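How do I train for a 3,000 metre swim with only three pool visits a week?
3 min read

Posted by Mohit Awasthi

Hello everyone, I hope this is the right board. I've signed up for the 3,000 metre swim at Pimine in May and I'm now wondering what I've let myself in for! I learned front crawl properly as an adult and can do 800 metres without stopping, a bit slowly but quite happily. After that my legs sink and my breathing goes to pieces. My pool only has lane swimming three times a week, an hour each time, and I can't get to another one because of work. Is it enough? And should I be swimming the whole distance before the day, or is it all right to build up in chunks?

Wamus

Lovely to hear from another late starter, and yes, three hours a week will do it if you're sensible. I did my first long swim on about that much and came out of the water grinning (and very hungry). I'd make one visit your long one and add a little every week. Start with two lots of 500 with a short rest between, then three, and so on until you're doing six. Keep the first one so slow it feels silly. The other two visits can be shorter repeats and some technique, with plenty of kicking on your side to help with those legs. 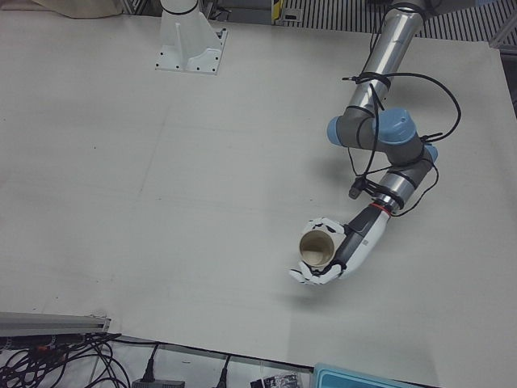 Silver arm with light blue caps over an off-white work surface

As for the full distance, I'd try it once, a fortnight or so before, mostly for your own peace of mind. Some people never do and get on fine. Do practise lifting your eyes to look forward every few strokes, as there's no line on the bottom to follow if it's open water, and wear the goggles you mean to race in.

Volus

just get a pull buoy and stop worrying

Değirmenci

I'd go easy on the pull buoy, with respect to Volus. It's lovely to use but it holds your legs up for you, and then you're back where you started when you take it away. My legs used to sink whenever I got tired, and it came down to holding my breath. Try breathing out steadily the whole time your face is in the water, and look at the bottom of the pool instead of ahead. Good luck, Mohit, and do come back and tell us how you got on!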